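The Table in the Back Room: A Talk With the Woman Who Packs for Everyone

When I first asked if I could come by and talk about packing, she laughed at me for a good while. "Packing? You want to write about packing? Come on over, then, but you'll have to talk while I work." So that is what we did, on a gray afternoon in March, with the kettle going and the radio turned down low in the next room.

She has been getting the day bags ready for our walks for longer than I have been a member, and if you have ever opened one of those bags on the hill above Brustthorpe and found just the thing you wanted, you have her to thank. She asked me not to put her name in ("they all know who it is, and the ones who don't can wonder"), so I won't.

I started by asking how she got into it, and the answer took us through most of a pot of tea. It began with the long walk from Brustthorpe to Ollport, years ago now, when people simply brought whatever they had in the house. "One fellow brought a whole melon," she told me. "A melon! And no knife. And then there was me, with three sweaters and nothing to drink. By the time we got down to the water at Ollport I'd decided somebody ought to lay it all out beforehand and have a proper look at it, and I suppose that somebody was me."

Laying it out is still how she does it. She won't put a single thing in a bag until it has been on the table first. "If it goes straight from the cupboard to the bag, you never really see it," she said. "You think you packed the wipes. You remember having the wipes in your hand. But were they for this trip or the last one? On the table, there they are, or there they aren't."

The table matters to her, too. She used to do all this on her kitchen counter, and she says the trouble there was that everything slid about, and that somebody always wanted to make a sandwich in the middle of it. The felt top was a great improvement — soft, quiet, and dark enough that a pale cap or a shiny packet shows up right away. She's fond of the woven screen behind it as well. "It keeps my eye on the job. Before that I'd be looking out the window at the birds and I'd pack the same thing twice."

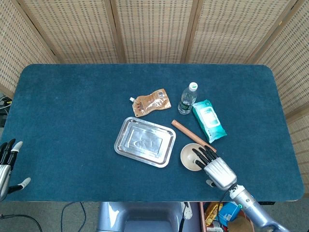

Ollport & Brustthorpe Rambling Club — Outings and Supplies

We got to talking about water next, a subject on which she has strong feelings. She likes a clear bottle with a screw cap, nothing fancy, and she likes to be able to see what's in it. "People buy these great heavy flasks and then they leave them in the car because they're heavy. A plain bottle gets carried." She lays hers on its side while she's sorting, a habit she picked up after knocking over one too many with her elbow.

The pouches were a later idea. She was doubtful about anything that came in foil with a little spout on it, and thought of it as something for toddlers, until a friend handed her one partway up the Shahbazi trail. That climb is 648 feet by the club's reckoning, and she swears she felt every one of them. "I'd have eaten the pouch itself," she said. "Now I always put one in. You can close it up again, and it goes flat when you're done, so you aren't carrying a box home."

And the wet wipes? She put down her cup for this one. "If I could only take two things, it would be water and wipes, and I'd have to think hard about the water." They come out for sticky fingers, muddy hands, the seat of a bench, the face of a grandchild. She prefers the soft packets with a flap that closes again, and she tucks them down the side of the bag where a hand can find them without looking.

I asked about the steel tray, which I had honestly taken for something out of a kitchen drawer. She uses it for the small stuff at lunch, so that nothing gets set down in the grass and forgotten. "I've lost more teaspoons to that hillside than I'd care to say. A tray with a rim on it, and everything goes back in the tray. It weighs next to nothing, and it cleans up with one wipe, so you see, we're back to the wipes."

The bag itself is an old Zedo, faded at the straps, and she won't hear of replacing it. The heavy things go in low and close to the back, the tray stands upright against them, and whatever might be wanted in a hurry goes on top. She showed me the order with her hands in the air, as if the bag were hanging there between us, and then went through it a second time in case I'd missed anything (I had).

Before I left I asked what she'd tell somebody coming out with us for the first time. She thought about it while she rinsed the cups. "Lay it out the night before," she said. "Then go and have your supper, and come back and look again. You'll take something away and you'll put something else in. I still do, every time."

The next walk is on Sunday, July 5, 2026, and goes out by the Shahbazi trail. She'll have the spare bag with her if you forget yours, though she did ask me to mention that she would like it back.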